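# How Does a Family Buy a House?

Maybe your family has moved before. Maybe a friend of yours has, and one day there was a sign in their yard and a few weeks later a different family was carrying boxes up the steps. A lot goes on between those two days, and most of it happens on paper.

## The sign in the yard

When people want to sell their home, they put it on the market. The market is not a building. It means that anyone who is looking for a home can find out this one is for sale.

Many sellers hire a real estate agent. An agent takes photos, writes a short notice called a listing, and shows buyers through the rooms. A listing tells you things like how many bedrooms there are, how big the yard is, and what the price is.

The size of a house is given in square feet. One square foot is a square that measures one foot on each side. A small house might be 1,270 square feet. A bigger one might be 2,000. If you want to know the size of your own bedroom, measure how long it is and how wide it is in feet, then multiply the two numbers.

## Looking around

Buyers visit a house before they decide. Sometimes there is an open house, when anyone can walk in during certain hours. Grown-ups open closets, turn on faucets, and ask how old the roof is. They may go to the same house twice, once in the daytime and once in the evening, to hear how loud the street gets.

Kids notice other things, such as where the nearest park is and whether two beds will fit in one room. Those are good questions too, and you can ask them.

## Making an offer

A price on a listing is what the seller is asking for. The buyer doesn't have to say yes to it. The buyer writes down a price they are willing to pay, and this is called an offer. The seller can accept it, turn it down, or answer with a different price. That answer is called a counteroffer.

Going back and forth like this may take an afternoon or it may take weeks. When both sides agree, they sign a contract - a written promise with rules in it.

The buyer often pays a small part of the money right then to show they are serious. On a very cheap piece of land it could be $500. On a house it is usually a lot more.

## Checking the house

Next comes the home inspector. An inspector looks at the parts of a house that are hard to see on a visit: the attic, the crawl space, the wires, the pipes, the furnace. Then the inspector writes a report.

Almost every report has some problems in it. A loose railing is a small one. A cracked foundation is a big one. The buyer can ask the seller to fix something or to lower the price.

## Where the money comes from

Very few people have enough money in the bank to pay for a whole house. They borrow most of it. A loan for a house is called a mortgage (say it like this: MOR-gij, the T is silent).

The part the buyer pays from their own savings is the down payment. The rest comes from the lender, and the buyer pays it back a little every month, often for 30 years. They also pay extra for borrowing the money. The extra is called interest.

If the buyer stops paying, the lender can take the house. So before lending anything, the lender asks how much the buyer earns and what other loans they have.

## Closing day

The last step is the closing. The buyer signs a tall stack of papers, and the money goes to the seller. The most important paper is the deed, which says who owns the house. A copy is kept at a government office, where people can look it up even a hundred years later.

Then the buyer gets the keys.

## Words to know

**Listing** - a notice that a home is for sale

**Offer** - the price a buyer says they will pay

**Mortgage** - a loan used to buy a home

**Deed** - the paper that shows who owns a home

**Closing** - the day the sale is finished

Written by Hiba Darwish for the Pladstead Kids' Pages, 13 Nov 2020
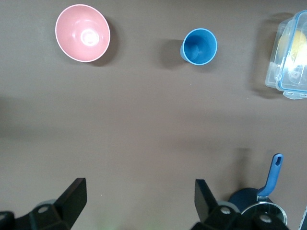

A pink bowl and part of a cooking pot on a tabletop.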